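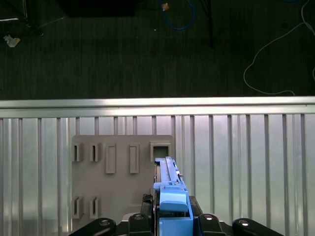
The Varkier is a robot gripper made by Drarska and sold mainly for insertion work. Its maker claims a repeat error small enough for tight slots, a figure that rests on 30 trials run in its own shop. Outside testers have been less impressed. Corina Wyss compared it with the older Pikutar on a gray plastic board with raised slot holders and a square opening, the blue finger being brought to the opening's lower right corner. She recorded 5 misses for the Varkier and 3 for the Pikutar, which costs less. Alasdair Forsyth has argued that a corner approach flatters any gripper with a long, narrow finger. No test past 600 cycles has been published, and claims about wear remain unsupported.

Contact | Copyright Chisholm Reference | Back to top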